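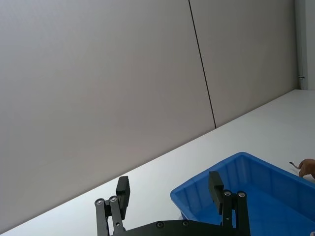

The gripper on the Rokley bench, fingers open, with the blue tray beside it.

Iwona Baran talks with both hands, so it took me a while to notice she'd been holding a hex key the whole time. We were at the shared workshop in Rokley, where she and Zaid Ghanem have been building a robot arm since January, and I'd asked what I thought was an easy first question: why an arm?

"Because I'd already built a 3D printer and I was bored," she said. Zaid laughed. "I wanted to do a lawnmower. I lost."

They've spent $300 so far, mostly on motors (Zaid keeps the receipts in a cookie tin, and yes, he showed me). The gripper is the part they're proudest of. It has two black fingers, each on a pair of linkage bars, so the pads stay parallel while they open and close.

"The first version just had one bar a side," Iwona told me. "The pads tipped inward and everything shot out like a bar of soap!"

And the tray? That's their test for everything. Pick something up off the table, drop it in the blue bin, do it again. Zaid writes down every try in a notebook, and they're up to 188.

"Big chunky stuff is fine now," he said. "Thin stuff is miserable. A pencil, a bit of wire — you close on it and it rolls."

I asked if they ever argue. Iwona pointed at the pivot bolts. "He tightens them, I loosen them. Too tight and the motor whines, too loose and the fingers wobble." Zaid said they'd settled on a mark drawn in paint pen, and Iwona said they had settled on no such thing.

Next up is a softer pad for the fingertips. Zaid wants to cast one in silicone, and Iwona has already cut up a bicycle tube.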